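Trorholm bringt Greifer-Nachrüstsatz Lola für Textilien auf den Markt

8. August

Der Hersteller Trorholm bietet seinen Zweifingergreifer Lola ab sofort als Nachrüstsatz an. Das System ist für die Aufnahme einzelner, ungeordnet liegender Textilien vorgesehen und richtet sich an Integratoren, Labore und Betreiber kleiner Wäschereien. Bislang war der Greifer nur zusammen mit dem Roboterarm des Partnerunternehmens Darwish erhältlich.

Der Satz umfasst das Greifmodul mit zwei Fingern, eine Handgelenkkamera, den Adapterflansch, ein Anschlusskabel und die Steuerungssoftware Woneck in der Version 2. Ein Netzteil liegt nicht bei. Die Versorgung erfolgt über den Werkzeuganschluss des Arms oder über eine externe Quelle mit 24 Volt Gleichspannung. Die Masse des Moduls gibt Trorholm mit 956 Gramm an, einschließlich Kamera und Flansch. Die maximale Öffnungsweite beträgt 67 Millimeter.

Gegenüber der bisherigen Ausführung wurden die Fingerspitzen überarbeitet. Sie laufen flacher zu und tragen auf der Innenseite eine Vertiefung, in die sich der Stoff beim Schließen einlegen soll. Nach Angaben des Herstellers verringert das die nötige Klemmkraft bei dünnen Geweben. Die Spitzen sind gesteckt und lassen sich ohne Werkzeug tauschen.

Die Auswertung der Kamerabilder übernimmt Woneck auf einem separaten Rechner. Die Software sucht im Bild nach Falten und aufgeworfenen Kanten, bewertet die möglichen Griffpunkte und übergibt eine Anfahrposition an die Armsteuerung. Ein Modell des Textils muss nicht hinterlegt werden. Schwierigkeiten bereiten laut Datenblatt weiterhin Stücke, die an einer Wand oder in einer Ecke liegen, da dort der Anfahrwinkel begrenzt ist. Für diese Fälle enthält die neue Version einen eigenen Modus mit schräger Annäherung.

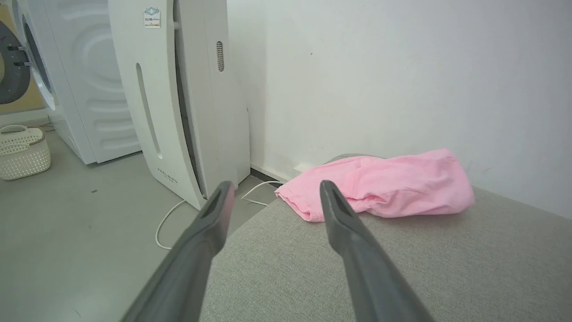

Greiferfinger vor einem rosafarbenen Tuch auf grauem Polster, Ansicht der Handgelenkkamera.

»Der freie Tisch ist im Labor der Normalfall, in der Wohnung ist er die Ausnahme«, sagt Dagný Vídalín, bei Trorholm für die Anwendungstechnik zuständig. Polstermöbel gäben unter Druck nach, außerdem stünden Geräte und Kabel im Arbeitsraum. Die Kollisionsprüfung von Woneck berücksichtige feste Hindernisse, sofern sie bei der Einrichtung erfasst worden seien. Lose Kabel erkenne die Software derzeit nicht zuverlässig. Eine Nachbesserung sei geplant, einen Termin nannte Vídalín nicht.

Unterstützt werden zum Verkaufsstart 17 Armtypen. Die Liste ist in der Montageanleitung aufgeführt und soll mit den Software-Updates erweitert werden. Für nicht gelistete Arme stellt Trorholm eine Schnittstellenbeschreibung bereit, übernimmt für den Betrieb jedoch keine Gewährleistung. Nasse Wäsche ist vom bestimmungsgemäßen Gebrauch ausgenommen, ebenso Teile mit Metallbügeln oder offenen Haken.

Der Vertrieb erfolgt direkt sowie über Darwish. Preise nennt das Unternehmen auf Anfrage. Ersatzspitzen sind paarweise erhältlich. Wer den Greifer bereits im Paket mit dem Arm erworben hat, kann die neuen Spitzen einzeln nachbestellen, muss vor der Montage aber die Firmware des Moduls aktualisieren und die Nullposition der Finger neu einlernen.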